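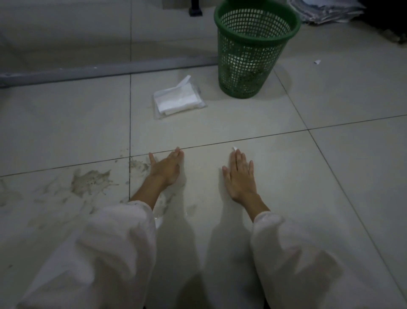 Muddy water on tile: what's your method?
Posted in Floors and Surfaces

grout_and_about wrote:
I've become a bit obsessed with cleaning up muddy spills properly and I want to hear how everyone else does it! We're coming into the wet part of the year, the back door opens straight onto large pale grey tiles, and any brown water that lands there spreads like you wouldn't believe. My current method is to get right down on the floor with it, loose white sleeves and all (yes, I know), and an open packet of tissues within reach. The big blotchy patch in the middle of a tile doesn't worry me much. What gets me is the smudging along the grout lines, where the grime catches and then streaks when you wipe. I've been blotting first, then wiping toward myself, then going over it with a damp cloth. It's so satisfying when a tile comes up the same colour as the one beside it. But is there a better order to do things in? And is paper the wrong tool altogether?

MopTopMarg wrote:
Love this thread already. Blot, blot, blot. If you wipe while it's still puddled you just paint the grout with it. I lay a sheet down flat, press with my whole palm, lift it straight up, bin it, new sheet.

Reinhold Hellwig wrote:
I'll disagree with both of you. Tissues are hopeless on mud, they shred and you end up picking bits of white fluff out of the grout. Squeegee and dustpan. Push the water into the pan, tip it out in the garden, mop what's left. I laid tiles for 19 years and never used a paper towel on a floor.

grout_and_about wrote:
Fair call on the fluff, Reinhold, I do get little scraps left behind. But doesn't a squeegee just drag the gritty bits across the glaze? I'd worry about scratches. With paper I can feel the grit under my hand and go easy.

Reinhold Hellwig wrote:
On a decent glazed porcelain, no. On cheap soft glaze or polished stone, maybe. Rinse the blade.

tidewrack wrote:
Paper towel over tissue every time, folded into a thick pad. Fold it so you've got a clean face, use that, flip, refold. You can get four or five goes out of one sheet if you're careful with it. My mum did the kitchen floor this way after every storm and her grout was the envy of the street.

grout_and_about wrote:
The folded pad is a ripper of an idea, tidewrack. I've moved over to paper towel and I'm never going back!

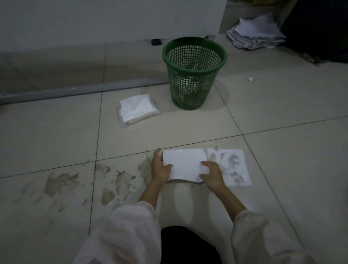
The other thing I've started doing is working from the outside of the spill in, so the puddle gets smaller with every pass and I'm not herding it under the cupboards. And two sheets on the go, one to take the worst of it and a cleaner one to follow. Reinhold, you'll be horrified, but I'm enjoying it.

Reinhold Hellwig wrote:
I am horrified. Outside in is correct though.

Nabila Ismail wrote:
Hi all, long-time reader. Could I put in a word for cloths? I cut up old bath towels and keep a stack of them in the laundry just for this. They hold far more water than paper and there's nothing to throw out. I rinse them in a bucket outside before they go anywhere near the machine, otherwise you're only moving the mud into the drum. For the grout I use a soft toothbrush and warm water with a bit of Saltix in it, leave it a few minutes, then blot.

MopTopMarg wrote:
Nabila, does Saltix leave a film? I tried Konness on mine and the tiles went dull until I'd rinsed them twice.

Nabila Ismail wrote:
Not if you go light on it. I put a capful in the bucket, and the label says to use double that. Plain water to finish.

kelpie_in_socks wrote:
Can I be the grump and say you're all overdoing it? Let it dry, sweep it up, quick mop. Dry mud is just dirt.

tidewrack wrote:
Works for clumps off your boots, kelpie. Thin mucky water dries into a stain with a hard edge and then you're scrubbing. Also somebody will walk through it in the meantime and now it's in the hallway.

kelpie_in_socks wrote:
OK, the hallway thing has happened to me. Twice. On Tuesday it was the dog.

Reinhold Hellwig wrote:
Nobody has mentioned sealing. If the grout is sealed you can clean it with whatever you like, even tissues. Small brush, do the lines, wait 30 minutes, buff off the excess. You'll notice the difference the next time something goes over.

grout_and_about wrote:
I don't think ours has ever been sealed! Adding that to the weekend list. Any brand, or does it matter? And do I need to get the old staining out beforehand?

Reinhold Hellwig wrote:
Get it clean and bone dry first or you'll lock the colour in. Brand matters less than people say. A penetrating one. Test it on a line behind the door.

Nabila Ismail wrote:
Please report back when you've done it, I've been putting mine off since January.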